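# What a dark table puts up with

Glossy dark tops sell well and wear badly. The lacquer is hard but thin, and on a rectangular table the front edge takes most of the punishment: sleeves, belt buckles, the backs of chairs pushed in too far. Once the finish goes there, pale patches show through and no polish will hide them.

Rings are a separate problem. A glass or bottle left standing traps water against the surface, and the mark usually sits in the finish, well above the wood. Most light rings can be eased with a soft cloth and a little oil. Darker ones have gone deeper and need the finish cut back.

We kept a plain dining table in daily use at our Costivbridge workroom from March and wiped it down after every meal, 128 meals in all. Two cleaners were used, Midel on the left half and Stetex on the right. Midel left a slight haze that buffed out dry. Stetex left none, but it dulled the edge sooner - probably the solvent. Neither did anything for scratches.

Cutlery is the worst offender on gloss. A fork laid straight on the wood and dragged towards the diner leaves a fine line that shows under any low light. Plastic spoons are kinder, though they slide. Plates with an unglazed foot should be lifted, never pushed.

Paper towel is fine for spills and poor for dusting, as the fibres are coarse enough to leave swirls over time. Keep a roll within reach at meals and a cotton cloth in the drawer for the rest.

For a worn front edge, the Belay touch-up kit costs some 42 pounds and covers one table twice over. Thin coats, a day between each.
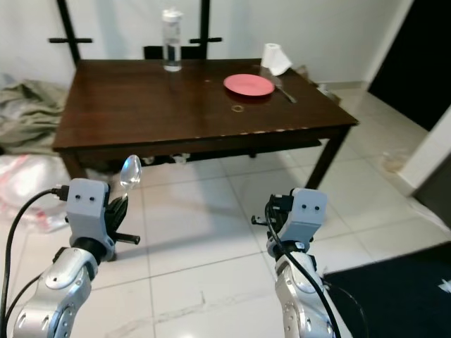
Leave the last coat a full week before putting anything heavy on it, and keep the room aired while it hardens.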